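Cómo preparar un cuaderno de viaje con niños paso a paso
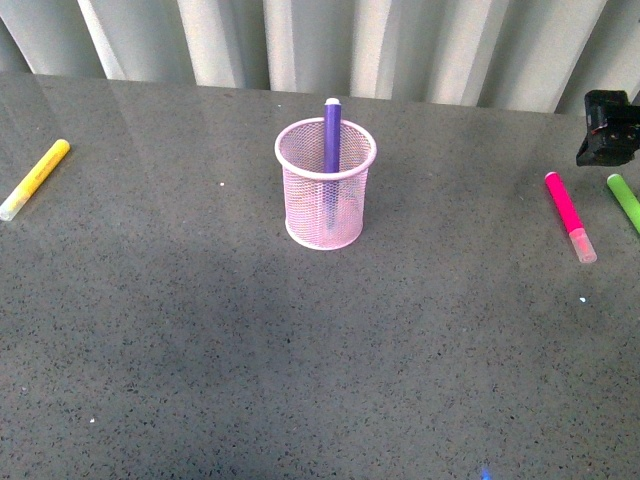 Un portalápices rosa de malla metálica.

¡Qué ganas de contaros esto! El cuaderno de viaje es lo que más disfrutamos en casa desde la escapada a Besosstead, y montarlo lleva una tarde (bueno, una tarde larga si hay pegamento).

1. Elegid un cuaderno de tapa dura, tamaño cuartilla. El nuestro tiene 112 páginas y nos duró todo septiembre.

2. Antes de salir, dibujad juntos el mapa de la ruta en la primera doble página. Nosotros marcamos Istley, el faro y la heladería, que para mi hija Effie MacKinnon era la parada importante.

3. Pegad un sobre en la contraportada para billetes, entradas y hojas secas. ¡Se llena enseguida!

4. Reservad una página por día y repartid el trabajo: los mayores de 7 años escriben, los pequeños dibujan o dictan. Con tres frases basta.

5. Buscad un rato fijo. A nosotros nos funciona antes de cenar, mientras llega la comida.

6. Al volver, imprimid unas cuantas fotos pequeñas. Yo hice 531 en una semana y escogimos doce entre todos, con mucha discusión y muchas risas.

Si viajáis en avión, llevad ceras en lugar de rotuladores. ¡Y dejad que ellos decoren la portada!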